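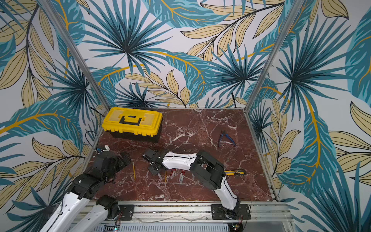 Quem somos

A Bultmont projeta e fornece postos de trabalho com dois braços robóticos para laboratórios, escolas técnicas e oficinas de pequena série. A empresa foi fundada por Ebenezer Fiadzo e mantém em Groltdale a montagem e a assistência técnica.

O nosso principal produto é o posto Prulum – dois braços com garra, fixados a uma base em perfil de alumínio e entregues já calibrados. O prazo de entrega é de seis semanas. Até agosto, tínhamos instalado quase 50 unidades em instituições de ensino e empresas.

O serviço Ametepe complementa o fornecimento e compreende 14 horas de formação no local, destinadas a docentes e operadores, bem como a revisão anual do equipamento.

Os pedidos de demonstração devem ser dirigidos ao departamento comercial, com indicação das tarefas e dos objetos a manipular.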